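Strawberries, a white room and too much time on my hands
2026-03-30

So I've finally got round to the back room, and the thing that started it all was strawberries. I bought far too many on Saturday (they were reduced, I'm weak) and ended up carrying them from room to room while I decided what to move where. I know you're meant to keep food out of a room you're sorting. I have never managed it.

The walls had been a sort of tired mushroom colour for as long as I've lived in Mostlow, and in December I gave in and went white. Plain, boring, lovely white. It took two weekends and a lot of radio. After that I left it alone all winter, shut the door and pretended it was finished, when really it was a dumping ground for coats and boxes of Christmas bits.
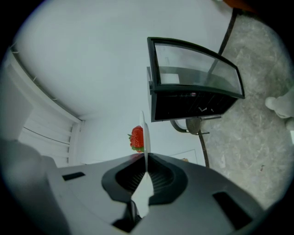 Anyway, the strawberries. They were the sweet sort this time, not those enormous crunchy ones that taste of cold water, and I'd got through nearly 200 grams before I'd so much as opened a bin bag. I did save a few for pudding. I had them with yoghurt and a bit of brown sugar, which is how my gran did them, and I won't hear a word about cream.

Back to work after that! The coats went first, then the boxes, and then I sat on the floor for a while reading old postcards – always fatal. One was from a campsite in Clalholm where it rained for 8 days and we played cards in the car. I kept that one, obviously.

What I like best now is the light. White walls and a pale shade at the window make such a difference, and I'd been dreading it looking like a dentist's. I keep thinking I ought to hang something up, maybe the big map or that print I've never framed, but then I stand there with my tea and decide the corner can stay bare a bit longer.
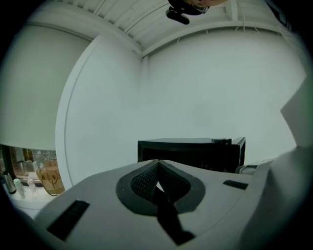

Still to do

Find a home for the Christmas bits that isn't behind the door. Wash the rug, or admit the rug is past it. Ring the charity shop about the coats and ask whether they collect. And buy more strawberries, if there are any left at that price.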